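双腕で布をたたむ課題、ねじれが取れません

useo_b3
高専のロボット部です。学内発表用に双腕で洗濯物をたたむのをやってます。カゴから1枚出して両端をつかんで広げる、までが自分の担当。薄い布だと持った時点でロープみたいにねじれて、そのあと全然広がらない。デモは60本とって学習ずみ。台は明るい木目です。発表は10月、時間ないです。なにから直せばいいでしょうか。

clenid_combe
デモ増やす。うちは400本でやっとまともになった。以上

ロディ3379
本数の前に、つかむ場所みた方がいいかと。端ならどこでもOKにしてませんか? 角と角じゃないと引っぱっても棒になるだけです。
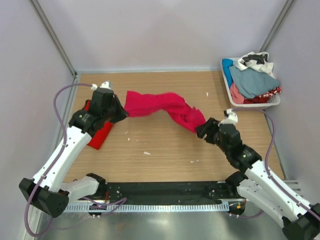
ねじれたまま引っぱり続けるのが一番だめ。一回台に置いて、片手はなして、角をつかみ直す。この動きをデモに入れてください。うちは持ち直しありとなしの2種類とって、ありの方だけ残しました。あと最初は厚めのタオルで練習した方が楽でです。薄いのは後まわし。手首のケーブルの取り回しも一応確認を、ひねる動作で引っかかると地味に効きます。

useo_b3
角、指定してませんでした…。今夜とり直します。ありがとうございます!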